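Counting the Load: How a Mid-Size Town Library Moved Its Shelves Without Closing

The floor of the Prilthorpe public library was designed for 150 pounds per square foot in the stacks and 60 in the reading room. For most of the building's life the difference did not matter. Then the reading room lost its tables, the stacks grew outward, and by the time an engineer was asked to look, six ranges of full-height shelving were standing on a slab that had never been meant to carry them.

Book weight is easy to underestimate. A three-foot shelf of fiction runs near 60 pounds when full. Bound periodicals on coated paper can pass 100. A double-faced range with seven shelves to a side and five sections to a run puts a good deal more on its feet than the furniture catalog suggests, and the feet are small.

Lerato Botha, the structural engineer hired for the survey, began with the drawings, which were incomplete. The original set showed the slab thickness but left the reinforcement schedule to a sheet that had gone missing. Her team scanned the underside from the basement and found bars at wider spacing than the stack area, consistent with the lighter rating.

"The slab had not cracked," Botha says. "It had deflected, and it was still deflecting. You could see that in the July readings against the earlier ones."

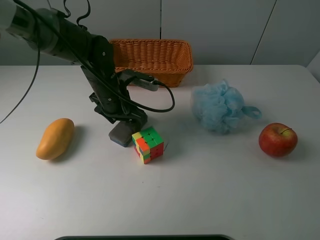
Prilthorpe Quarterly, Buildings and Public Works Desk

Three options went to the town. The first was steel beams under the reading room, carried down to new footings in the basement. The second was to thin the collection. The third, which was chosen, was to move the heaviest ranges back over the original stack bays and refill the reading room with low shelving, no unit more than 42 inches high.

The move itself was planned by Hòa Mạch, head of collections. Her working unit was the cart. Each cart held 234 pounds of books at most, a limit set by the casters and by the threshold plate between the two rooms. Carts followed one marked lane and were never parked side by side on the lighter slab.

Order was the harder problem. A collection in call number sequence behaves like a sliding puzzle: one range must be empty before the next can be filled. Mạch measured the whole collection in linear feet and assigned every foot a destination before the first cart rolled. Growth space was set at one shelf in five. The oversize art books, 300 volumes in all, went to the basement, where the floor sits on grade.

The empty ranges were lifted on jacks and rolled with their shelves removed. Anchors were reset in fresh holes, four inches clear of the old ones, and the top ties were replaced with a heavier channel.

Work was done by section, from the 900s down, and the library stayed open. Patrons who wanted a book in transit filled out a slip and collected it at the desk the next morning.

The deflection readings have held level since the last range came off the slab. They will be repeated every July.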